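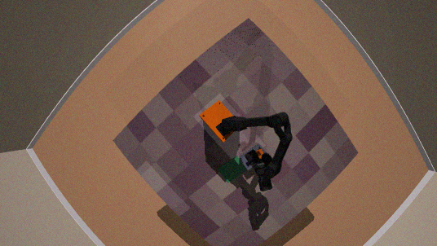

Contact with fixed objects in simulation: what is your rule?

Forum: Cell Safety and Good Practice
27 Jul 2019

briem_cell
I am writing the house rules for our simulation work at Molard and I need opinions. My draft says: any run where the gripper touches a fixed block is marked as failed, even if the task is finished later. In the view I posted, the fingers are on the orange top of the tall gray block, so by my draft it is a fail. My colleague thinks this is too strict. What do you do?

tolerance42
Too strict, I agree with your colleague. Touching is not a collision. We log the contact force and we set a limit for each object. If you fail everything that touches, you will throw away good runs.

galtent_user
I disagree with tolerance42. The force in a simulator depends very much on the contact settings. We had 3,000 runs with a nice low force, and on the real cell the same path bent 2 fingers. Now we fail all contact which is not written in the task sheet.

tolerance42
Then your contact model was wrong, not the rule.

galtent_user
Maybe. But the rule must also work for people who have a wrong model and do not know it.

joretti_fan
Question to briem_cell: is the block an obstacle, or is it a place to put things? The small orange item is down at the tray, and the green piece is next to it. If the top is a work surface, I would write it in the sheet as "allowed contact" with a speed limit.

briem_cell
In our sheet it is an obstacle. But I see the problem, the sheet has only one word for all fixed things. I will change the draft to three classes: no contact, contact under limit, free contact. No class written means no contact.

tolerance42
With this I can live. Please put also the version of the contact settings in the log.

briem_cell
Yes, it goes in section 3.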